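How I record teleop demos in a simulated room
by Aidan Fitzgerald
February 1, 2024

A few people asked how I get usable demonstrations out of a simulated two-arm robot with nothing but a pair of hand controllers, so I'm writing up my routine. I learned most of it from Suha Awwad, plus a pile of ruined takes (so many ruined takes!).

I'm going to assume your sim already runs and your controllers are paired. My project is called Sturngate, so wherever you see that in a folder name, swap in your own.

Step one: look around before you hit record

Drive both arms a little and get a feel for which hand is which. I spend a couple of minutes just waving at the furniture.
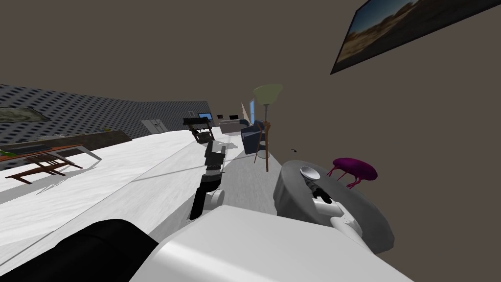 The living room from the robot's head view, one gripper out over the floor.

My head view is tilted and I've gotten used to it, but if yours makes you queasy, fix that first. Then set your controller scaling. I like 2 to 1 for big reaches, meaning my hand moves twice as far as the gripper does. It feels slow and your shoulders will complain, but the paths come out so much smoother.

Step two: open the gripper early

Get the fingers wide while you're still well away from the thing you want. New folks tend to fly in with the fingers half shut and then pry them open next to the object, and a policy trained on that will happily learn the fumble.
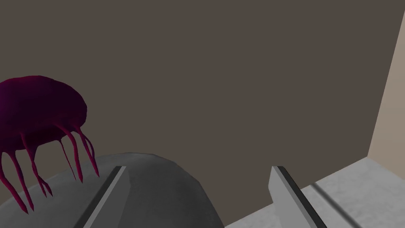

Also, pause for a beat before you close. Bilal Rawashdeh counts to 3 under his breath, which drove me nuts until I saw how clean his contact labels were.

Step three: two hands on bigger stuff

For anything wide, like a canister, bring both arms up on either side of it first and only then move in. Check the left, check the right, squeeze together. If one side touches early the object skates off and you're chasing it across the tabletop.
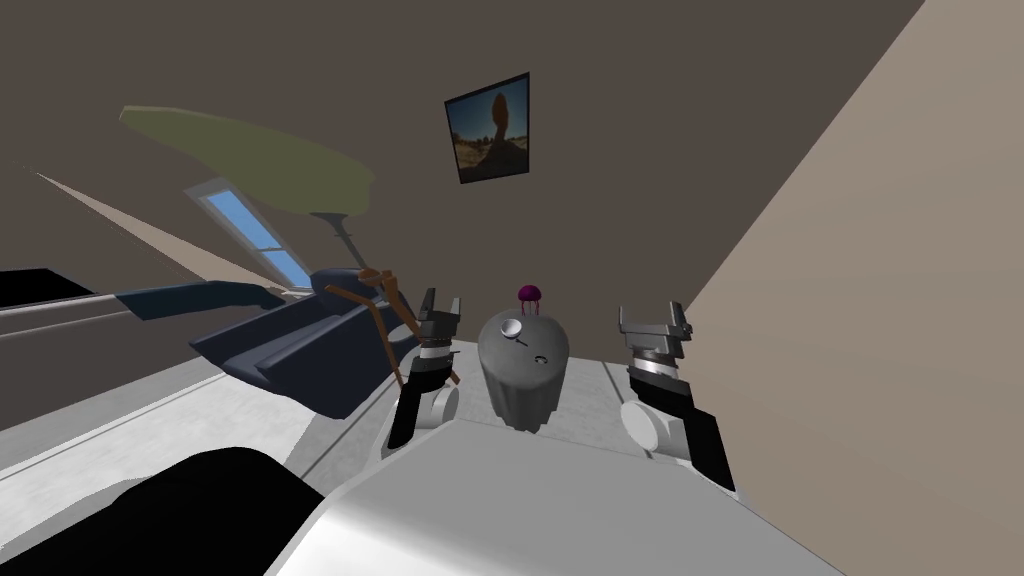 I throw out any take where I had to chase. Zaid Moussa keeps his and tags them "recovery", and he may well be right, but I'd do that after you have a decent stack of good ones.

Step four: small stuff, wrist view

Switch to the wrist camera for small tools and come down slowly with the fingers nearly closed. You can tell how far off you are by watching the gap between them against whatever is underneath.

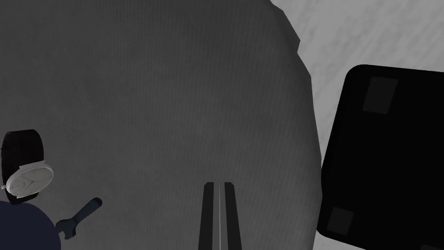 Save each take as its own file, and play it back right away while you still remember what you meant to do. I cap mine at 2000 steps. If I'm past 1000 and haven't grabbed anything, I reset and go again.

Next up is replaying takes with the objects shuffled, once I get my reset script to behave.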